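4. Setting up the label printer

This section covers the Gukex desktop label printer supplied with the Badby stockroom kit. If your kit came with the older Sota printer, use the separate sheet in the back of the folder. The two printers take different rolls and the menus do not match.

Allow 60 minutes for the whole section. You will need the printer, its power supply, the USB cable, one starter roll and the parts list you filled in at section 3.

4.1 Choosing a place for the printer

1. Put the printer on a flat, steady surface within reach of a wall socket. Do not use an extension lead.

2. Leave a hand's width clear on both sides and at the back. The cover opens upwards, so check that there is no shelf directly above.

3. Keep the printer out of direct sunlight. The labels are heat-sensitive and a roll left in a sunny window will turn grey along one edge.

Note: Spare rolls should stay in their wrappers until needed. A cupboard or a lidded box will do, provided it is dry.

4.2 Loading a roll

1. Make sure the printer is switched off.

2. Press both side catches and lift the cover until it stays up by itself.

3. Pull the two roll holders apart. They move together, so you only need to pull one.

4. Drop the roll in with the labels feeding from the top, printed side up, and let the holders close on it.

5. Pull the end of the roll forward until it passes the tear bar, then shut the cover. Press down on both corners. You should hear two clicks.

Caution: The print head is the thin dark strip under the cover. Do not touch it with bare fingers or metal tools. After a long run of printing it can be hot enough to burn.
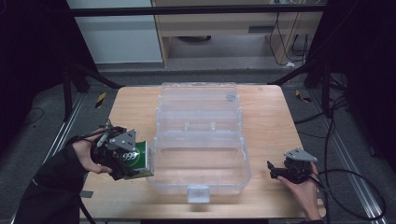
6. Switch the printer on and wait for the green light. If the light is orange, open the cover and close it again, pressing harder on the right-hand corner.

7. Press the feed button once. One blank label should come out and stop with its edge level with the tear bar. If it stops short, hold the feed button down until the printer beeps, then let go. It will feed a few labels while it measures the gap.

4.3 Connecting to the computer

1. Install the Onuoha label program before you plug in the USB cable. If you plug the cable in first, Windows will pick its own driver and the labels will print at the wrong size.

2. When the program asks for a printer, choose Gukex from the list. Leave the box marked "Share this printer" empty for now.

3. Plug in the cable and click Find. This can take up to a minute.

4. Set the label size to Small. The starter roll holds 200 small labels. Large labels have to be ordered separately.

5. Click Print test. Check that the border is complete on all four sides.

Note: If the border is missing on the left, go to Settings, then Margins, and change the left margin from 0 to 2. Print another test before you change anything else.

4.4 Printing the first labels

1. Open the parts list from section 3 and select the rows you want. To begin with, pick a single drawer or box.

2. Choose the Contents layout. It prints the part name in large type with the stock number underneath. Stock numbers can be up to eight characters long. Anything longer is dropped without warning.

3. Print one label and read it at arm's length. If you can't read it, shorten the name.

4. Wipe the surface with a dry cloth, stick the label down from one end and rub it flat with a thumb. On ribbed or textured plastic, use the smoothest part you can find. Labels lift at the corners on rough plastic, and a strip of clear tape over the top helps.

5. Put the label on the container itself as well as on the lid if lids are likely to be swapped.

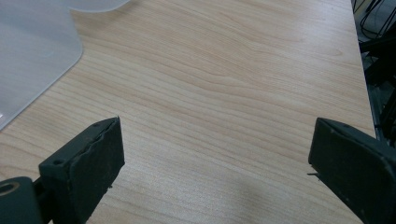 Figure 4-2. Translucent container on a work table.

Caution: Do not use these labels on anything kept near a radiator or washed in hot water. They will go dark and can't be read afterwards.

4.5 If something goes wrong

Error 329: The cover is not fully shut, or a label has stuck to the roller. Switch off, open the cover, peel the label away by hand and reload the roll.

Faint print: Clean the print head with the wipe supplied and leave it to dry before closing the cover. If it is still faint, raise the darkness setting one step at a time.

Labels print but blank: The roll is in upside down - go back to 4.2, step 4.

For anything else, contact Jyoti Rastogi on the support desk and have the serial number ready. It is on the underside of the printer.

Section revised Dec 5, 2019 by Aarti Lodhi. Margin settings corrected in 4.3.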